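Speaker notes – slip resistance of tiled floors, 12 July 2020
Slot: 33 minutes including questions. Slides numbered in brackets.

**[1] Title**

Name, thanks to Morfudd Rosser for the invitation. State the scope right away: ceramic and porcelain tile, level interior floors, pedestrian traffic. Ramps, pool surrounds and stone are out. Questions on those go to the end.

**[2] What gets measured**

- Static coefficient: force needed to start movement, divided by the load pressing down.
- Dynamic coefficient: force needed to keep movement going, same division.
- The two are different quantities. Reports that say only "coefficient of friction" should go back to whoever wrote them.

Most slips on level floors start at heel strike, when the shoe is already moving forward and the contact patch is small. That is why the dynamic figure is the more useful one for walking. Static still matters for standing work, e.g. lifting at a bench.

Pause here. Ask how many in the room have commissioned a floor test. If most have, skip slide 3.

**[3] Test families**

Pendulum. A rubber slider on a swinging arm crosses a short length of floor. The loss of swing is read as a number on a scale. Works on site, works wet. Depends heavily on slider preparation.

Tribometer, drag type. A small powered unit pulls itself across the tile with a sensor underneath. Quick, repeatable, poor on profiled surfaces where the sensor rides on the high points.

Ramp. A person in a harness walks on an oiled or wetted panel while the angle goes up. Laboratory only. Good for ranking products, of no use for a floor that has already been laid.

Do not convert between the three. Someone will have a conversion table. There is no sound basis for it: slider speed, contact pressure and water film are all different.

**[4] The water film**

Main technical slide, take it slowly.

A dry glazed tile that is clean will nearly always pass. Put water on it and two things compete: the rate at which the heel squeezes the film out, and the time available before the body's weight is committed. If the film is not cleared in time, the heel rides on it.

Roughness gives the water somewhere to go. The peaks have to be taller than the film that remains. For plain water a small peak height is enough. For soapy water it is greater, and for cooking oil greater again. A floor specified for an entrance lobby can therefore be the wrong floor for the kitchen behind it, even where the two look the same on the sample board.

Grout joints help drainage, but less than people expect. On large-format tile the joint spacing is longer than a shoe, and a heel can land with no joint under it.

**[5] Oltcombe – background**

The clinic at Oltcombe, ground floor corridor. Glazed porcelain, 300 mm tile, light gray. Specified as slip resistant on the strength of a product sheet. The sheet was correct for the tile as it left the factory.

- Complaints started in September, after the change of cleaning contractor.
- First test by Nouhaila Samir, pendulum, wet, 15 positions.
- Center of the corridor low, edges acceptable.
- Same tile batch throughout, so the product was not the variable.

**[6] Oltcombe – cause**

Residue. The detergent was being used at the strength meant for spot cleaning, with no rinse. The film left behind filled the texture. Under foot traffic it was polished along the center line and left dull at the walls, which is the opposite of what the staff expected. They had been reporting the shiny strip as the clean part.

Nouhaila's check was simple: scrub one test position with plain hot water, rinse, pick up the water, test again. The reading recovered to the edge value. Wear would not have recovered. Recommend this check before anyone talks about replacing a floor or etching it.

**[7] Mottram – the other case**

Mottram was wear. Unglazed tile, heavy cart traffic, grit carried in from the yard. Scrubbing made no difference to the readings. Surface roughness was down along both wheel tracks. Treatment was possible but had a limited life, and the client chose to re-lay the tracks only.

The point to get across is that the two floors gave similar pendulum numbers. A number alone does not tell you which remedy applies.

**[8] Level and fall**
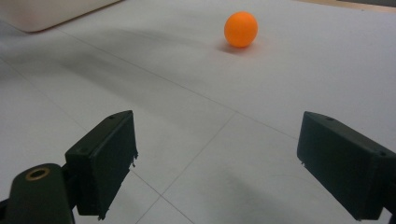 Water that drains is water that does not need to be squeezed out by a heel. On an interior floor there is usually no designed fall, so standing water collects wherever the bed has settled. Lippage between neighboring tiles is a separate defect (trip, not slip) but it holds water against the raised edge. Check both on the same visit. Straightedge first, then a measured volume of water, then mark the limits of the puddle in chalk and record them on the plan.

Test positions should include at least one of these low spots. Surveys tend to avoid them as the pendulum is harder to set up on an uneven bed.

**[9] Writing the specification**

- Name the method, the slider type and the contaminant.
- State the value required after cleaning trials, as well as at delivery.
- Ask for a retained sample from the batch. Keep it with the building records.
- Put the cleaning method in the same document as the tile.

Worov now supplies a cleaning sheet with each delivery. Cusura supplies one on request. Mention both briefly, no endorsement.

**[10] Test intervals**

My suggestion: at handover, again once the cleaning routine has settled, then yearly. For floors taking more than 2000 passes a day, twice a year. These intervals are a working practice and have no standard behind them. Say so.

**[11] Questions**

Likely ones:

Anti-slip coatings – they work until they wear, and they wear unevenly. Budget for retesting.

Mats – fine if long enough. A short mat moves the wet zone further indoors.

Footwear – outside the scope, but in staff-only areas it is often the cheaper control. Refer to Morfudd's session after the break.

If time is short, drop slide 7 and keep slide 9.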